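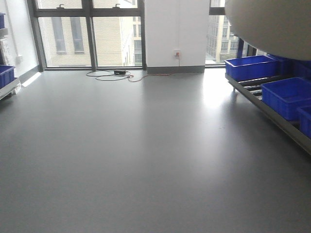 Re: [trornwood-stores] Is the new room any good?

On 20 April 2018, Chaltu Zeleke wrote:
> Has anyone been up to look? I only know the old store, which was
> so dark you needed a torch. And did we get a rack with rollers?

Hi Chaltu and all,

I've been up and I love it! Big windows right down to the floor, and so much daylight
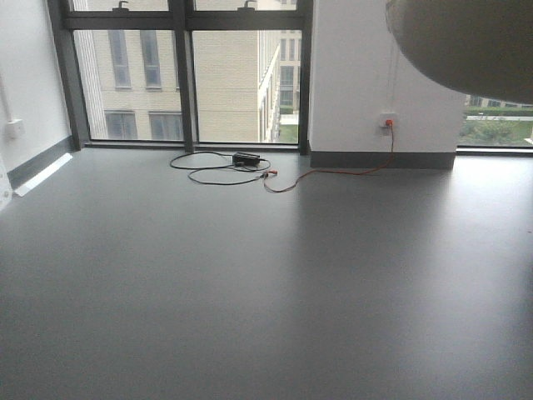 that I'd happily sort cups in there all afternoon. The grey floor is lovely and smooth too – no joints for a trolley to catch on.

I had a good look at the cups while I was there.

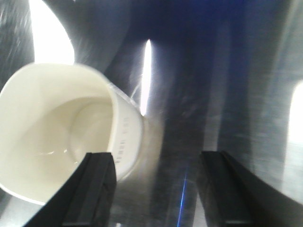
White cup, with the rolled rim and raised base

And yes, we have rollers! Metal tracks, little white wheels, just what I'd been begging for since March.

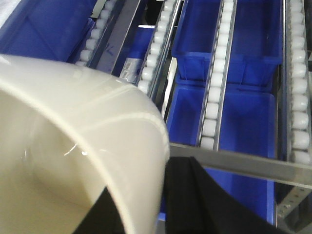 Off-white container, roller tracks behind

Could we keep the bigger tubs on the lower level? Kikmont has 6 more if we want them.

Ginetti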